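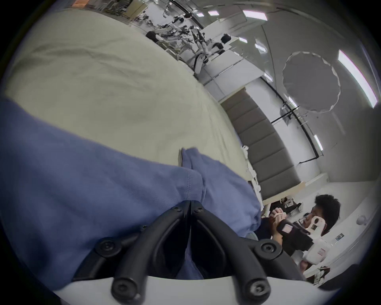
I got to Pradholm a little before nine, expecting the quiet of a laundry after the morning rush, and instead walked into an argument about pillowcases. A friendly one, I should say. Hubert Grabowska was in the middle of it with a coffee in each hand (one was for me, bless him), and he waved me over with his elbow.

Grabowska has spent most of his working life in linen. He started out feeding sheets into an ironer at Kwiatkowski, a family laundry that washed for hotels, and he was running the folding floor there by the time it was bought up. These days he's the one who decides what the folding machines at Pradholm have to learn, and in what order.

"People think I switched sides," he told me, before I'd even gotten my notebook open. "I still fold all day! I just do it with a thing in my hand now, and I do it slower."

The thing in his hand is the gripper, and he let me have a go. You squeeze, two fingers close, and you try to pick up the corner of a piece of cloth with them. I got the corner on my fourth try and dropped it right after. Grabowska was very nice about it. He says new people usually grab too much fabric, the way you would with your whole palm, and then the fold comes out fat on one side.

"You have to be picky," he said. "Pinch the hem, leave the rest alone. My mother would've been great at this."

Every fold done by hand like that gets recorded, and the recordings are what the robots are trained on. The team calls the collection Zusitz, and when I visited it stood at 3,251 folds, of which 1,259 were Grabowska's own. He knew that second number without looking it up. I asked if he was proud of it and he got a little pink and said he was competitive, and that a colleague was catching up on towels.

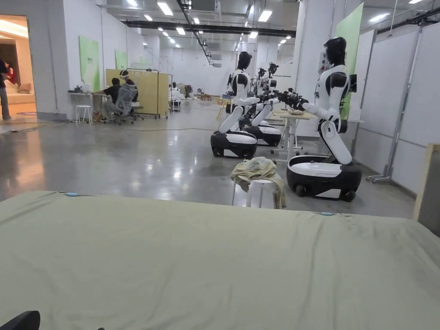 I wanted to talk about jobs, obviously, and I was braced for a speech. What I got was more of a shrug, then a long silence, then a much better answer than I'd earned.

"At the laundry we had 18 people on folding," he said. "In summer I could never keep all 18. It's hot, you're standing up, your shoulders go. I had folks leaving after two weeks — good folks, too. So when somebody says a machine is taking that job, I want to ask them, have you done that job? In July?"

But he doesn't let himself off that easily. Zendgate, the hotel laundry where the first robots are supposed to go to work, has 50 people on its floor, and Grabowska has met most of them. He goes over there every few weeks and stands at the folding tables, partly to see what kinds of linen come through and partly, I think, to be yelled at if anyone feels like yelling.

Has anyone? "One lady, yes. She said, you're teaching it my hands. And I didn't have an answer for her. I still don't, really."

They've kept talking, though. She was the one who pointed out that fitted sheets should be left till last, and that the real misery of the job is sorting, which happens before any folding starts. He took that back to the engineers in April, and sorting went up the list. He wishes they'd asked her a year earlier.

His own days have changed more than he expected. His back is better. He sits down a lot, which he says he had to learn, and he spends hours on questions he never had to put into words before, like how flat is flat enough. At Kwiatkowski you just knew. Now he has to explain it to a bunch of people who (his words) buy their shirts non-iron.

"I miss the noise," he said. "And the radio. We had over thirty years of fights about that radio."

I asked what he'd want for the people at Zendgate when the machines arrive, and this time he answered right away. He wants them trained first, on paid hours, before a single robot is plugged in. He wants the folders to be the ones who can stop the line. And he'd like the pay to go up for anyone who ends up looking after a machine on top of their regular work, which he's put in writing twice and plans to put in writing again.

Then somebody called him back about the pillowcases. The question, as far as I could follow it, was whether the open end should face left or right on the stack. Grabowska says left. He'd already finished my coffee.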